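Portable heater and extension cord inspection, Pellerthorpe annex
Checked by: Sándor Lakatos
Date: May 4, 2023
Previous check: January

1. Cords and plugs
Outer jacket free of cuts: OK
Plug pins straight, no scorching: OK
Cord under carpet or rug: FAIL, room 16. Cord rerouted along the wall during the visit.
Power strips plugged into other power strips: FAIL, room 17. Second strip removed.
Comment: the strip in room 17 was also noted in January. Tag it if it comes back.

2. Heaters
Tip-over switch cuts power: OK on all Hurkari units. The Clorkow unit in the back office did not cut out. Withdrawn from use.
Grille clear of lint: OK after cleaning
Clearance of 50 inches in front: see comment
Plugged directly into wall outlet: OK

Comment on clearance: curtains and loose paper were the usual problem. Two heaters had been pushed under desks and were moved out. 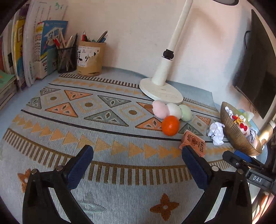
Fabric near a heat source is checked by hand for overhang and for slack that could be pulled toward the grille. Any cloth that hangs past the desk edge is to be folded back or clipped. A woven tablecloth like the one with the orange and brown triangles, covering nearly all of the desk, counts as combustible material for this form, and no heater is to be set on it. The same applies to desk lamps with a bulb over 300 lumens that get hot at the shade. Felt pads and cork mats are listed separately on the Nyitrai sheet.

3. Outlets
Cover plates intact: OK
Outlet warm to the touch under load: none found
GFCI trips on test button: OK in kitchen. Restroom unit slow to reset, replace.

4. Open items
Clorkow heater: repair or discard, decision pending
Restroom GFCI: part on order
Room 16: recheck cord route at next visit

Signed: S. Lakatos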